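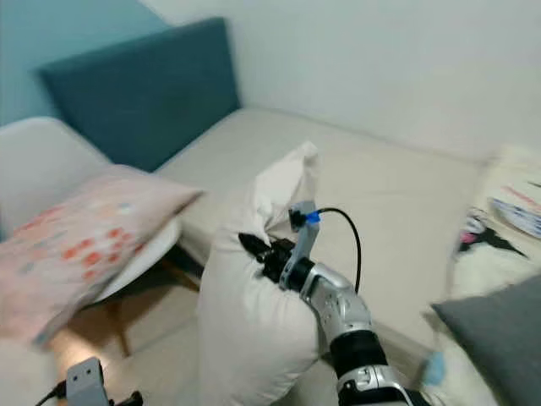
Page 54 / Nellevent Guest Flat Guide, Section 7: Sofa, Cushions, Soft Things

Revised July 27, 2020. Old pages in the binder are out of date, throw them out. Questions to Vandana Thakur, not the front desk.

Section 7 covers the living room seating only. Beds are Section 8. Curtains and rugs, Section 9.

7.1 What belongs on and near the sofa

Light beige sofa, long flat seat cushion.
Dark teal back panel. Upright, behind the seat, against the wall.
White pillow, plain.
Pink patterned pillow (red, coral and pale blue blotches).
White fluffy item with the cartoon print. Lives at the right end of the sofa. Guests with kids always ask for it.
White rounded chair, wooden legs. Stands to the left.

Anything else you find on the seat is a guest's. Bag it, label it, Section 12.

7.2 Before you start

Wash hands. Dry them properly, the beige shows every drip.
No pens in top pockets. We lost a seat cover in June that way.
Windows open if weather allows. Ten minutes is enough.
Put the basket on the floor, never on the seat.

CAUTION: No bleach anywhere in this section. None. Not on the white pillow either, it goes yellow at the seams.

7.3 Clearing the sofa

1. Take everything off the seat. Pillows first, then the fluffy item.
2. Pillows go on the white chair while you work. If the chair is needed, use a clean sheet on the floor.
3. Shake each one out once, away from the window.
4. Check both sides for marks, hair, makeup. Makeup is nearly always on the white one.
5. Marked covers go in the basket. Clean ones stay out.
6. Feel along the back of the seat, where it meets the panel. Coins, hair clips, earrings. Anything of value goes in an envelope with the flat number and your initials.

Note: the pink pillow hides stains in the pattern. Hold it up to the light and look twice.

7.4 Seat cushion

1. Vacuum with the flat brush head. Long strokes, one end to the other. Don't scrub back and forth, it roughs up the fabric.
2. Do the seams with the narrow nozzle, low power.
3. Spots: Jirura fabric foam, a small blob on a white cloth. Dab. Never rub.
4. Wait five minutes. Dab again with a cloth wrung out in cold water.
5. Leave the seat bare until dry. Back of the hand test. If it feels cool it is still damp.

CAUTION: Colored cloths bleed into beige. White cloths only, top shelf of the supply closet.

Note: if the spot is bigger than your palm, stop and call Casimiro Moya on extension 312. He has the machine and will do the whole seat so there's no ring.

7.5 Back panel

The teal panel should stand upright and flat to the wall. Guests lean on it and it creeps.

1. Hold it at both sides, low down. Not by the top corners, the padding there gets squashed.
2. Walk it back, one side then the other.
3. Brush downwards with the soft brush. Teal shows dust, mostly along the top.
4. Look at the wall paint behind. Blue one side, white the other. Scuffs on the white come off with a damp sponge. Scuffs on the blue do not, so leave them and write them in the log for Trilok Saxena.

CAUTION: Don't touch up the blue yourself. The tin in the closet is the old shade and it dries darker.

7.6 Pillows: covers off and on

1. Find the zipper. Open it all the way, every time. Half open is how zippers break.
2. Pull the insert out by the middle, not by a corner.
3. Turn the cover inside out, zip it closed, into the basket.
4. Check the insert. Lumps? Knead them out. Smell? Swap it, spares are in the hall closet, bottom.
5. New cover: push the two far corners of the insert into the two far corners of the cover. Then feed in the rest.
6. Zip up. Tuck the pull under its flap.

Wash settings: warm, gentle, low spin. White covers on their own. Pink with colors, inside out. Line dry if you have the time, low heat if you dont.

Kaushik wash liquid, one cap per load. Two caps leaves it stiff.

7.7 Plumping

1. Hold the pillow by two opposite sides and push your hands together a few times. Quarter turn, again.
2. Drop it flat on the seat from knee height. Once.
3. Pull each corner out so it stands up.
4. Smooth the front with the flat of your hand.

No karate chop down the middle. We used to, the owners asked us to quit.

Picking one up to move it: any way you like, but smooth it again after. A pinched top leaves creases in the white cover and they show in afternoon light.

7.8 Setting it all back

1. Seat dry? If not, go do Section 8 and come back.
2. White pillow against the teal panel, zipper down.
3. Pink patterned pillow next to it, overlapping a little. Pattern either way up, doesn't matter.
4. Fluffy item at the right end, print facing the room.
5. White chair at the left, turned slightly toward the sofa. All legs on the floor, no rocking.
6. Stand in the doorway and look. Fix what's crooked. Leave.

Note: if a guest is staying on and has moved things around, leave them how the guest has them. Only do the full set back on changeover days.

7.9 White chair

1. Wipe the shell with a damp cloth, inside then outside. Dish soap for sticky stuff.
2. Dry it right away or it streaks.
3. Wooden legs: dry cloth only. Melteo wax once a month, thin coat, keep it off the floor or somebody slips.
4. Push down on the seat with both hands. Wobble means a loose screw. Tighten by hand, quarter turn past snug, no more.

CAUTION: Nobody stands on the chair. For high shelves get the step stool, Flat 81 has the spare.

7.10 Fluffy item

1. Shake out, outside if you can.
2. Brush the pile with the pet brush (blue handle, marked FLUFF). Light strokes. Go easy over the print.
3. Wash only if dirty. Cold, in a mesh bag, no softener.
4. Air dry. NO dryer. The pile melts into little hard beads and it can't be fixed.
5. Brush again when dry.

7.11 Problems

Cover won't zip. Insert is in crooked or it's the wrong size. Take it out and start over.

Beige seat has a ring after spotting. Too much water. Call Casimiro, don't add more.

Panel won't stay put. Check the felt strip along the bottom is still there. Missing strips, ask Giang Vũ.

White pillow looks gray next to the wall. Time for a new cover. Write it in the log, take one from the hall closet.

Pillow missing. Look in the bedroom, then under the bed. Then tell Vandana. Replacment charge is 700 rupees and she bills it, you don't bring it up with the guest.

7.12 Log

One line per visit. Flat number, date, initials, what you washed, what you swapped. Write it before you leave the flat, not at the end of the shift. Vikas Kandpal picks the logs up from the supply closet and orders from them, so if it isn't written down it doesn't get ordered.

Next: Section 8, Beds, page 58.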